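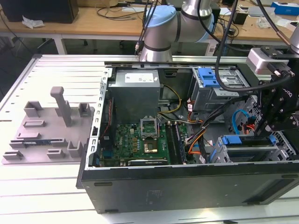 An open desktop tower on the work table, side panel off.

Progress report, Josum Block Safety Project, 3/22/24

Hi Ulises,

Okay, so the spring canvass is done! We knocked on 522 doors between the park and the Siu Street underpass, and 107 people sat down with us for the full talk (some of them for way longer than I'd planned, but I got coffee out of it). Car break-ins came up most. Shootings came up less often, though folks on the north end brought them up right away, and they want to know why the patrol car only seems to come through in the afternoon. I've asked the district for call records and I'm still waiting.

The porch light program is going great. We've put up 90 lights, nearly all of them on the alleys side, and I have a waiting list I'm a little scared of. Can we move the leftover printing money over to bulbs and fixtures? It would save me from coming back to you in June.

What's behind: the block captain training. I lost 2 captains on Priltitz Avenue, one to a new job and one to a move, so that stretch has no phone tree right now. I've got a couple of neighbors thinking it over. The Spanish version of the reporting guide is also late, and that one's on me.

Receipts are in the folder, except for the hall rental, which I'll send as soon as they get me a corrected bill.

Talk soon!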